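3.2 Where we put the needles

I'll admit we argued over this one for weeks. Gebhard Gruber wanted the points below the knee only, and I wanted the lower back too (my own back may have had a vote!). We settled on both, with the stimulator at 11 Hz for the leg pairs, and the 70 people who signed up in June all got the same layout.
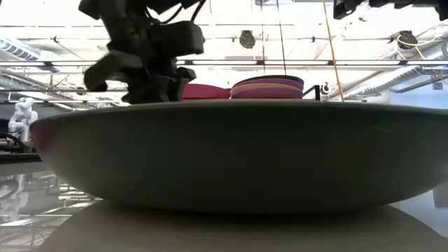
Figure 2. Dark bowl on a round, pale tabletop, with a black gripper over it.

3.3 Turning up the current

We went up slowly and let each person tell us when the tapping felt strong but still fine. Wenjie Yao wrote down every setting, and I checked her sheets that same evening.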